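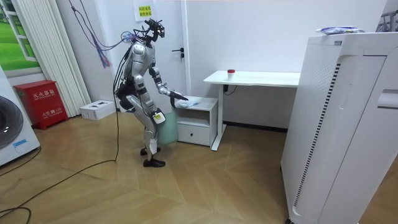

Fold, Carry, Drop: A Year With a Home-Built Humanoid

The Pudbridge shared workshop closes at ten in the evening, and most nights at a quarter to ten the lights in the small back room are still on. The room has a herringbone floor, a washing machine, a bedside cabinet and a desk. It also has Ji, a humanoid robot that members have been putting together since a year ago March.

Ji was meant to be a pair of arms on a bench. The first plan, written on the back of a supply order, called for two arms, one camera and a table. Then a member bought a damaged set of leg actuators at a liquidation sale, and the argument about whether to use them took up most of the spring. The people in favor of legs won by building one. It stood in the hallway bolted to a pallet until everyone got tired of walking around it.

What the group has now is a full body in silver and white with black joints. The head is a small cluster of sensors on a thin neck. Power and data still come in by cable, and there is a lot of cable. Some of it drops from overhead and some runs off across the floor. Going without a tether is on the list for next winter, and it was on the list last winter too.

The job they chose is housework, the dull kind. Move a cloth from one surface to another. Pick up a packet and put it in the wastebasket. Bring a cup with a lid from the desk. These are chores that take a person two seconds and that have used up the better part of a year of evenings.

The cloth came first. A stack of plain white cloths lives on a shelf by the door, and they have been washed so many times that the edges have gone soft. Soft edges are a problem. The fingers can find the middle of a folded cloth with no trouble, and if they close there, they pinch all the layers into a lump and the fold is lost. If they go for the edge, they often pick up only the top layer. The fix, for now, is to rest the hand flat on the cloth first, wait for the force readings to settle, and only then slide toward the near side. It adds time to every attempt. It also cut the failures enough that the members stopped arguing about buying stiffer cloths.

Waiting turned out to help the legs as well. When Ji leans forward to reach the top of the cabinet, the weight of the arm moves out past the toes faster than the early balance code expected. In the first month of leaning tests the robot was held up by a strap and a good deal of shouting. The current code bends the knees a little before the arm starts, then lets the hips do most of the lean. The motion looks cautious, like someone reaching over a sleeping dog.

The balance code runs on Pironeo, a small controller package written by two of the members and given a name so that people would stop calling it "the new thing." It replaced an older version that tried to plan the arm and the legs together. That one was more elegant on paper, and it was so slow that Ji would stand for several seconds with its arm half raised before doing anything. Pironeo plans the arm, asks the legs whether they can stand it, and shortens the reach if they can't. There are four modes, two of which are in regular use.

Hardware is a mixed bag. The joint housings were cut in the main shop, on a mill that has to be booked a week ahead. The covers came later and were mostly for the benefit of people's fingers, which had a way of ending up near the knees. Motor drivers came from Brindico, a one-room electronics supplier across the parking lot, which sold the group a box of returned boards at a price that reflected their condition. A handful were dead. The rest have been fine, apart from one that reports its temperature backward and has been labeled accordingly.

The two arms don't match. The right ends in a black hand with several fingers. The left ends in a boxy white gripper that was supposed to be temporary. It was made in a weekend after the left hand stripped a gear, and it opens and closes and does little else. By summer the members found they were giving it more and more of the work. It is easy to repair and easy to predict, and it will hold something for as long as it is asked to. A second fingered hand is half finished in a drawer. It may stay there.

Having one of each has changed how the group thinks about the chores. Anything thin, limp or crumpled goes to the fingers. Anything with flat sides can go to the gripper. Handing an object from one to the other would be the obvious next step, and it has been tried, and the results are in the build log under a heading that can't be printed in a family magazine.

The packet work takes up most of the current evenings. Empty snack packets are light, shiny and never the same shape twice. The depth sensors don't care for the shine. A packet lying on a white surface can show up as a hole, or as a lump floating well above where it really is. The group spent weeks trying to clean up the readings with software and got a modest improvement. Then they started having the arm come in low and from the side, with the fingers already partly closed, and the exact height of the packet stopped mattering so much.

Letting go has its own troubles. A packet with a bit of static on it will cling to a fingertip after the hand has opened, and the robot, which believes it has dropped the thing, turns away and takes the packet with it. For now the routine ends with a short shake of the wrist. There are better answers, including different fingertip material, and samples of three kinds are sitting in an envelope waiting for someone to glue them on.

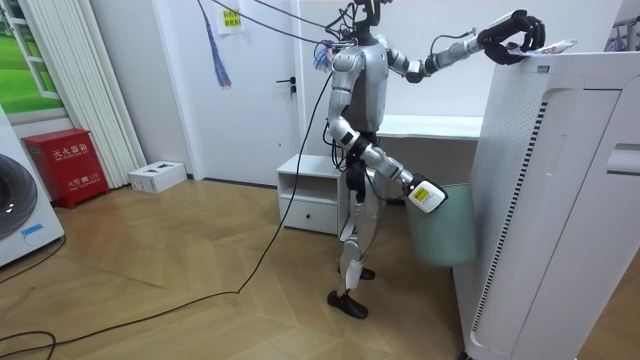
Picking things up gets all the attention, one member complained over coffee, when the trouble on most nights is knowing where the body is. The same member would like to see the hand work stopped for a month and every joint recalibrated from the feet up. There is no point teaching fingers to be careful, the argument goes, if the ankle underneath them is off by a degree.

That view has some support. Entry 1101 in the build log covers an evening when every reach came up short by the width of a thumb. Three people checked the camera mount, the wrist and the software, in that order. The cause was a loose bolt at the waist. The entry is a single line long and gives the bolt size.

The log is worth a word. It is a shared document with no pictures and very little grammar, and it is the main reason the project has survived people moving away, changing jobs and having babies. The rule is that you write down what you changed before you switch anything off. New members are asked to read the last month of it before they touch a tool. Most of them get as far as the second week.

A session usually begins the same way. The floor is checked for stray cable, the joints are moved one at a time with the power limited, and one person stands within reach of the stop button and does nothing else. That job rotates every half hour. It is boring, and the group takes it seriously after an afternoon last fall when an arm swung out during a restart and put a dent in a door. There was no one near it at the time. The half-hour rule dates from the following day.

After that it's repetition. The object goes in one spot, the robot tries, the result goes in the log, and the object goes back a little to the left. Visitors tend to stay for ten minutes. Some ask when it will be able to do laundry, and the members have learned to say that it depends on what you mean by laundry. Loading a machine involves a round opening, a deep reach and wet cloth, any one of which would be a season's work. They have measured the door of the washer and written the number down, and that's as far as it has gone.

Money has been less of an issue than room. The members split the costs of parts, and the workshop charges them for the back room at the storage rate, on the understanding that they clear out if a paying class needs it. So far that has happened once, for a course in upholstery. Moving Ji took a hand truck, two moving blankets and most of a Saturday's worth of patience on a weeknight. The upholstery students were polite about the cables.

The plan for the coming months is short. The fingertips get glued. The ankles get recalibrated, though probably not for a whole month. The overhead bundle gets sorted into something a new member could follow without a guide, with labels at both ends of each wire. Then the group wants to run the cloth and the packet back to back, in one go, with no reset in between. The robot would have to turn, step and start a second task from wherever the first one left it.

They have tried it a few times already. The best attempt got through the cloth and most of the turn before a cable snagged under the left foot and the stop button was pressed. The log entry for that night says to buy more cable hooks, and under it, in another member's typing, that the hooks are in the second drawer and have been since June.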